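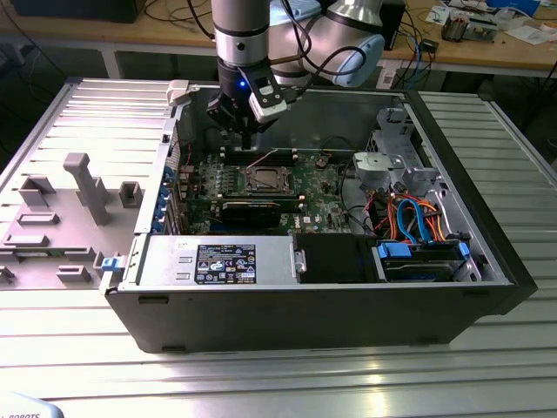 **Can we keep our old landline number if we move the office phones to an internet service?**

In most cases you can, as long as the new supplier agrees to take the number over and you don't cancel the old line first.

**Aba Nartey** asked:

We're a small lettings office in Pirnholm with 13 extensions and one main number that's been on the signs and the van for 20 years. A salesman from Werano came round and says moving us over is "painless", the number comes with us and we won't notice a thing. I've heard "painless" before. He couldn't tell me what happens to incoming calls on the day itself, and when I asked about the fax line he changed the subject. Our contract with Feltden also has some months left. What should I get in writing before I sign anything?

**ledgerline**

I'd want four things on paper and I wouldn't accept an email that says "should be fine".

- The date the number moves, and who you ring if it doesn't.
- Where calls go while it's moving. Ask them to set up a divert to a mobile and test it with you beforehand.
- A list of every number being moved. Lift lines, alarm lines and card machines get forgotten all the time, and your fax will be too if you don't name it.
- What it costs to leave. Everyone talks about bringing numbers in and goes quiet on taking them out again.

Do not give Feltden notice until the new people confirm the move is done, or at least booked and accepted. If the old line is ceased first you may not get the number back, and the salesman won't be the one repainting the van. Check the notice period as well. Ours was buried on page 2 and renewed itself every October.

I'm also not convinced by "you won't notice". We noticed. The old desk phones didn't work with the new system and the replacements were a separate invoice.

**tomsk_b**

just do it, ours was fine, took an afternoon

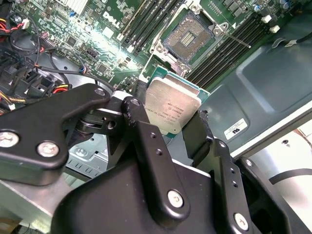
*Reading time for the answer below: 2 minutes*

**Parapet**

"Ours was fine" is what people say when they haven't looked at the bill yet.

Before you worry about the number, find out whether your broadband can carry the calls. Get everyone on the phone at a busy time while somebody uploads a batch of inventory photos, and see what it sounds like. A decent supplier will lend you a couple of handsets for a trial. We asked both Werano and Qudah and only Qudah said they would, though it took them three weeks to send them.

Ask what happens in a power cut too. Your old phone may work without mains power. The new ones won't, unless you pay for a battery backup, and that wasn't in either of our quotes.

On the fax: test it or get rid of it. I've had one supplier swear faxing over the internet was reliable and then lose half of a 50-page lease.

Whether it's worth paying Feltden to leave early depends on the exit fee, so get that figure from them in writing. If the saving only appears in the second year I'd sit out the contract and let the salesman ring back. He will.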